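DEA with interval outputs: which efficiency score should I report?

Baldur Vigfúsdóttir
24 April 2018

I compare 56 branches with an input-oriented DEA model. The inputs are exact, but 2 of the outputs come only as intervals. I get a lower and an upper efficiency for every branch, and my supervisor wants one ranking. May I take the middle of the interval for each branch? I use Kimetard for the solving, and I would not like to change the program before May.

Dimas Wattimena

I would not use the midpoint alone. Two branches can have the same middle, and one of them has a very wide interval. First put the branches in three classes: efficient also in the worst case, efficient only in the best case, and never efficient. Inside each class you can rank by the lower bound, or by maximum regret if your supervisor prefers it. Please check also that for the upper bound you set the branch itself at its best outputs and all the other branches at their worst. In my first model I had this reversed, and the scores still looked reasonable. 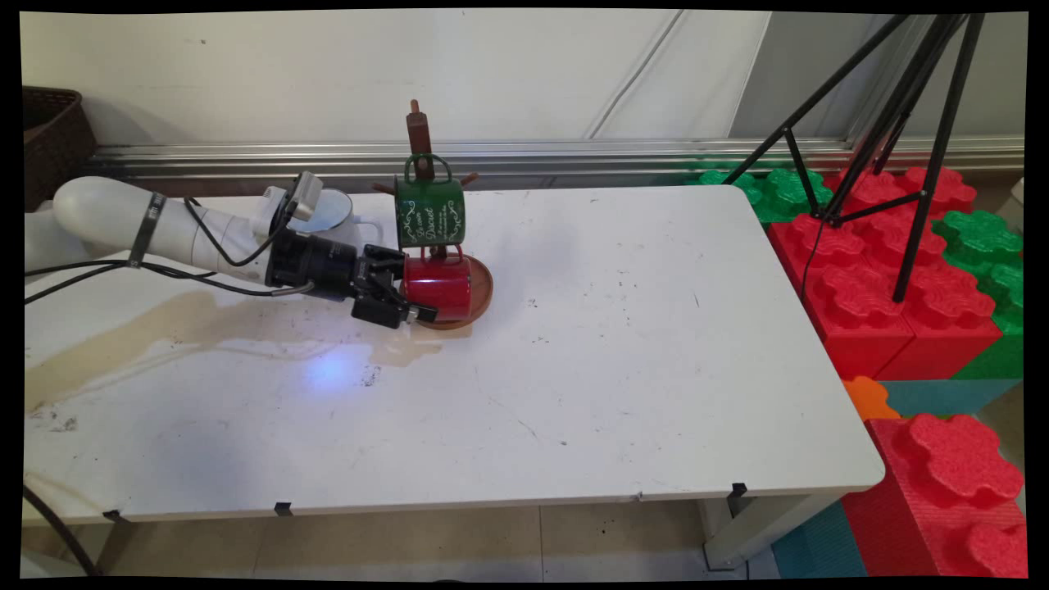
Robotic arm with its gripper at a red mug on the mug tree

Lehtinen

Midpoint is fine if the intervals are narrow. We did it like this at Sarkum with 50 units and 4 inputs, and the order of the top units did not change. For wide ones use alpha-cuts, but then you need to assume a membership function.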